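Projects > Student work > Physics 2 > Reports

Search this site Enter keywords Go

Measuring the speed of light with chocolate
Jean Dunbar, Sasbridge, Fri 20 May

Aim. Find the speed of light using melted spots in a chocolate bar. Speed = frequency x wavelength. Frequency we take from the label on the oven, wavelength we measure. Simple enough on paper.

Background. Microwaves bounce off the metal walls and make a standing wave. Some places get a lot of energy, some get almost none. Hot spots are half a wavelength apart. So measure spot to spot, double it, multiply by frequency. Our textbook skips the doubling step in the example, which cost me most of a lab period before Mr. Gillies caught it.
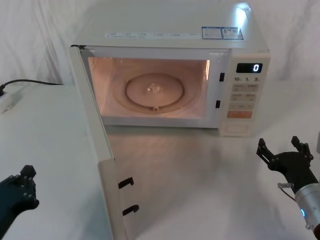 Standing waves only show up if the food stays still. Otherwise every part of the bar moves through hot and cold places and the melting evens out, no good for us. That is the whole job of the round glass plate on the cavity floor, it sits over a drive coupler and goes around. So for this you take the plate out, put an upside down dish over the coupler and lay the chocolate on that. Must not touch the coupler.

Method. Bar flat side up. Full power, stop when first spots go shiny. Took 56 seconds on the first run, after that I checked sooner. Mark centers with a toothpick, measure with plastic ruler. 7 runs total, 2 thrown out (bar slid).

Results. Spacing was near 6 cm most runs. Label says 2450 MHz. That gives 12 cm wavelength and 2.9 x 10^8 m/s, accepted value is 3.0 x 10^8. Pretty close.

Errors. Spots are blobs not points, so finding the center is a guess. I tried turning the bar 90 degrees and the pattern was messier, probaly because the wave is really three dimensional. Thicker bars were also worse. Thin ones melt thru quicker but the edges are cleaner.

Next time: marshmallows, more runs, a better ruler. Graph is on the seperate sheet.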